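4.2 Portion counts and serving claims in the recipe corpus

The recipes in our corpus were taken from home cooking sites that allow readers to leave comments and to print a card. After removing duplicates, 3,257 recipes remained, of which 1,962 gave both a number of servings and a full list of weights or volumes. Only this second group is used below. We are aware that dropping the rest may favor careful authors, and the results should be read with that in mind.

The usual view, repeated in most earlier work on home cooking, is that the serving line of a recipe tells us how much food the author expects one person to eat. We doubt this. A serving line is often typed in last, because the site's form will not save without one. In the Valtier collection the field comes already filled with a four, and a large share of its recipes serve four, whether the dish is a tray of brownies or a single loaf of bread. The Lehner collection has no such default and its serving lines vary a good deal more. It is hard to see how authors who write for the same readers, often on both sites, could disagree this much about appetite.

Warkero is a special case. Its editors rewrite the serving line before a recipe is posted, using a table of standard portions that they do not publish. Earlier studies treated this as a strength. We treat it as a reason for caution, as the number then reflects the table and tells us little about the cook. We kept the Warkero recipes in the corpus but report them on their own wherever the two readings part ways.

A second problem is the plate. Claims that larger plates lead to larger portions are common in food writing, and several of the recipe authors make them too, usually in the story that comes before the ingredients. Very few recipes name the size of the plate or bowl in which the dish is to be served. In a hand check of 80 recipes with a photograph of the finished dish, we tried to judge plate size from the photograph and gave up. Two readers working apart agreed too seldom for the measure to be of any use. Dishes of different depths look much alike from above, and a tray beneath them gives little help unless its size is known. Figure 3 shows tableware on trays.

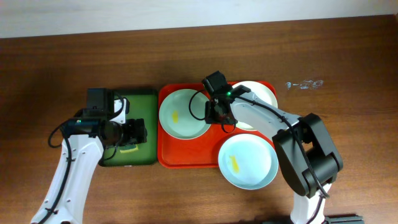
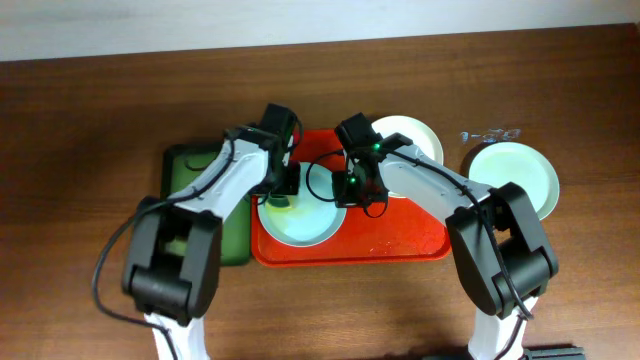
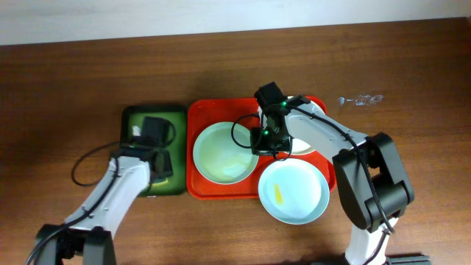
Figure 3. Round tableware and a pair of rectangular trays, one green and one red to red-orange, on a wooden tabletop.

We then asked whether reader comments could stand in for the missing information. In principle they should. A reader who has made the dish knows whether it fed the family, and some say so plainly. In practice most comments are left by people who have not yet cooked anything. They thank the author, say that the dish looks wonderful, and promise to try it on the weekend. We found 37 recipes with at least one comment that disputed the serving line, nearly all of them saying that the dish made too little. This might mean that authors overstate their yields. It might also mean that readers with leftovers see no reason to complain, and we know of no way to tell these apart with the comments we have.

Fikell, the smallest of the four collections, was meant to settle the matter. Its authors are asked to weigh the finished dish. The weights are there, but many are round numbers, and quite a few match the sum of the raw ingredients to the gram. A stew that loses no water over three hours on the stove was probably not weighed. We do not accuse anyone of bad faith, and filling in a form by adding up a column is a natural thing to do. Still, the weights cannot be used as a check on the serving lines when they come from the same arithmetic.

What is left is modest. Within the Lehner recipes, dishes described as a main course list more food per serving than those described as a side, and desserts vary more than either. No one will be surprised by this. We found no sound support for the stronger claim that portions in home recipes grew over the period covered. The upward slope seen in the full corpus goes away once the Valtier recipes are set aside, and it appears to begin in October, the month in which that site changed its form. Section 4.3 repeats the comparison for baked goods only, where the yield is given in pieces and the trouble with serving lines is less severe.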